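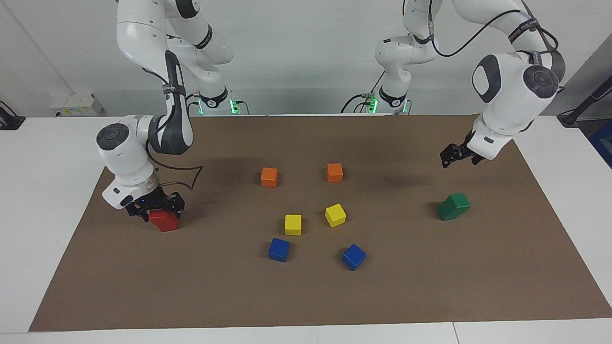
Red cube in the gripper, the rest on the brown paper

Household & Small Appliances > Deals, Returns and Warranties

Thread: Matlala two-for-one on Vovik lanterns, free one won't charge

hallcloset
I bought the Vovik rechargeable lantern at Matlala during the two-for-one promo. Price on the receipt is $31, second one rings up at zero. The first lantern is fine. The second one charges to a single bar and stops there, and it goes out after twenty minutes on low.

I took it back with the receipt and the box. The person at the service desk said they can't exchange the free one by itself. I can return both and get my $31 back, or keep both. The promo is over now, so if I return both I pay full price for each one. I want one working lantern to replace one bad one. Has anybody gotten them to do it?

G_Bailly
Read the bottom of the receipt. Mine from the same promo says "promotional items returned as a set." That's the store's return policy, and they're allowed to have one. The warranty is separate and comes from Vovik. Skip the store.

hallcloset
Mine says the same thing. The warranty card says 12 months from purchase "with proof of price paid." Price paid was zero. That's what worries me.

old_extension_cord
Zero is a price. You had to buy the other one to get it. I wouldn't overthink this.

upendo.k
I'd be careful with that. I had a free Astine hand vacuum that came with a full-size one, and Astine turned down the claim on the small one. They said it was a gift with purchase and wasn't covered. It was in the promo terms and I hadn't read them. So it depends on how this promo was worded. Two-for-one and gift with purchase are different things.

G_Bailly
Different company, different promo. The sign at Matlala said "buy one, get one." Both lanterns have the same model number and the same card in the box. I don't see how Vovik could even tell which one was the free one.

upendo.k
They can tell if they ask for the receipt, which they do.

G_Bailly
The receipt doesn't list serial numbers. Send the receipt, send the serial off the bad one, and let them match it to whichever line they like.

Nomvula Khumalo
I worked a service desk for four years (another chain). Some registers split the price across both items in a promo even when the shelf sign says free. Look at the second page of the receipt, or ask for the detailed copy. If it shows 15.50 and 15.50, you have your proof of price paid and the argument is over. If it shows 31 and 0, write to Vovik anyway and keep the message short. Model, serial, date, store, what it does wrong. Leave the promo out unless they bring it up.

old_extension_cord
Leaving it out seems a little sneaky.

Nomvula Khumalo
They'll have the receipt in front of them. Nothing is hidden.

t_kudo
Before you write to anybody, try another charging cable. The ones in the Vovik box are short and the plug is loose in some of them. My lantern did the one-bar thing until I used the cable from my phone.

hallcloset
Tried three cables and two wall plugs. The good lantern charges fully on all of them. The bad one stops at one bar every time.

t_kudo
Then it's the battery or the board. Sorry.

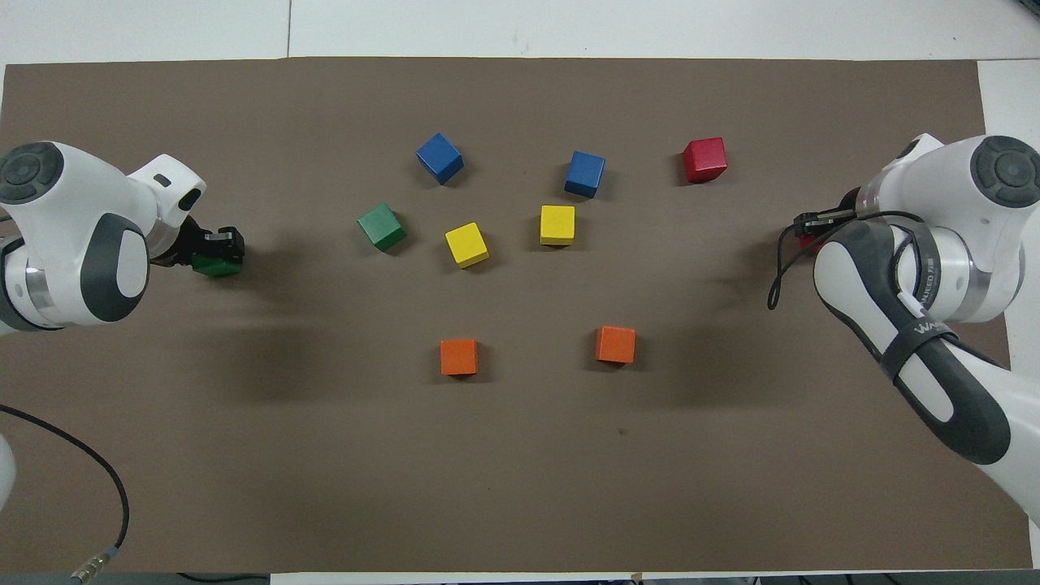
t_kudo
The battery in these comes out with four screws on the base, if you want to see whether it's seated right before you ship it anywhere. The contact on mine had come away from its clip and I pushed it back with a fingernail. The screws are tiny and roll off anything hard, so put something under the lantern first. A big sheet of plain brown paper like the one in the photo, covering most of the table, is what I use. You can fold it up afterward with the screws inside if you get called away. If the battery looks swollen, stop, close it up and don't charge it again.

G_Bailly
Don't open it. The card says the warranty is void if the base is opened. There's a sticker over one of the screws.

t_kudo
There was no sticker on mine.

G_Bailly
There's one on both of mine. Silver, over the screw nearest the charging port.

hallcloset
Just checked. Sticker on both. Leaving it closed.

t_kudo
Fair enough, mine is an older one. In that case go with the claim.

khrystyna_s
I went through this with a Drikska desk fan from the same store, also two-for-one. I'll put down what I did in case it helps.

First email got an automatic reply with a case number, 1379. No human answer for a week. I called the number on the card and gave them the case number. They asked for a photo of the serial plate and the receipt. Didn't ask which fan was the free one. The replacement came in nine days and they didn't want the old one back. Drikska isn't Vovik, so take it for what it is, but the store had told me the same thing about returning as a set and it made no difference to the warranty.

upendo.k
That's good to hear. I still say read the promo terms before you buy. Both times I've had trouble it was in there.

old_extension_cord
Where would a person even find the terms? The sign at my store had the price and nothing else.

upendo.k
Back of the flyer, or the promotions page on the store's site. They take them down when the promo ends, so save a copy.

hallcloset
The page is gone, but I found the flyer in the recycling. It says "Buy one Vovik lantern, get one of equal or lesser value. Offer ends February 2026 or while supplies last. Manufacturer's warranty applies to both items." So there it is in print.

Got the detailed receipt too. It shows 31 and 0, so no split at my store. Sent Vovik the receipt, the flyer and the serial this morning.

Nomvula Khumalo
With that flyer you're in good shape. Keep the paper one, even after they answer.

G_Bailly
Told you to skip the store.

upendo.k
You told him the wording didn't matter, and the wording is what settled it.

G_Bailly
It isn't settled until they ship him a lantern.

hallcloset
Update. Vovik wrote back and approved it. They want the bad one mailed in first, and I pay postage, which comes to $6.80. Not thrilled about that part. Khrystyna, did you pay any shipping?

khrystyna_s
No, but they never asked for mine back. I'd ask them for a prepaid label. It has a battery in it, so check with the post office about how it has to be packed either way.

hallcloset
Good point on the battery. I'll ask for the label tonight and post what they say.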